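**Less or fewer at the checkout?**

Okay, the store in Pramerness has put up a sign that says "12 items or less" and my sister wants me to complain. I kind of like it. Am I a bad editor?

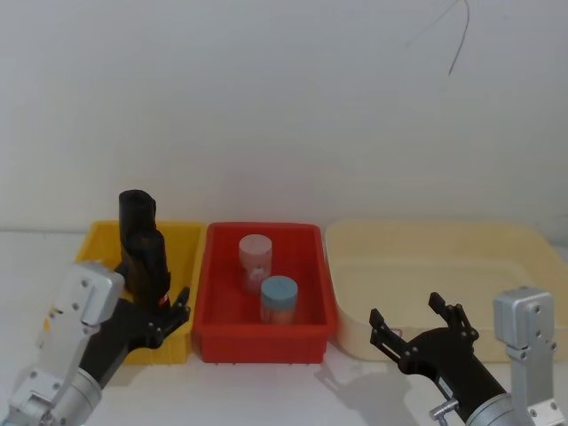

**Nicanor Palma**

I've been copyediting for 17 years and I'd leave it alone. "Less" with numbers is old – older than the rule against it, anyway. You'd say "less than 900 dollars" without blinking!

**isah_reads**

Dollars are an amount, though. Items are items. I'd say fewer and I'd mark it in a manuscript too.

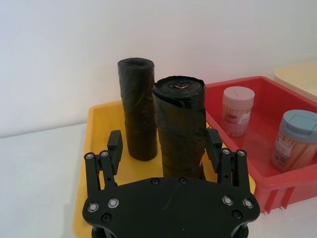

And please don't tell me "everyone says it," because my whole family says "irregardless" and I still fix that one.

**Dionysis Giannakopoulos**

Isah, would you write "one fewer thing to worry about"? I tried it in a newsletter in August and got three emails asking if I was okay.
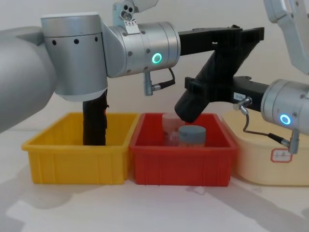 So now I go by ear, and if a client's style sheet says fewer, they get fewer.

**isah_reads**

Fine, "one less thing" can stay. The sign is still wrong.

**Nicanor Palma**

It's a sign, not a dissertation (and I'd want a hyphen in "check-out" before I got to that).
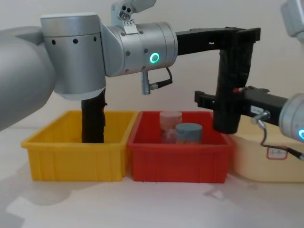

My old boss at Zuledbridge wouldn't allow the hyphen either, so there's that.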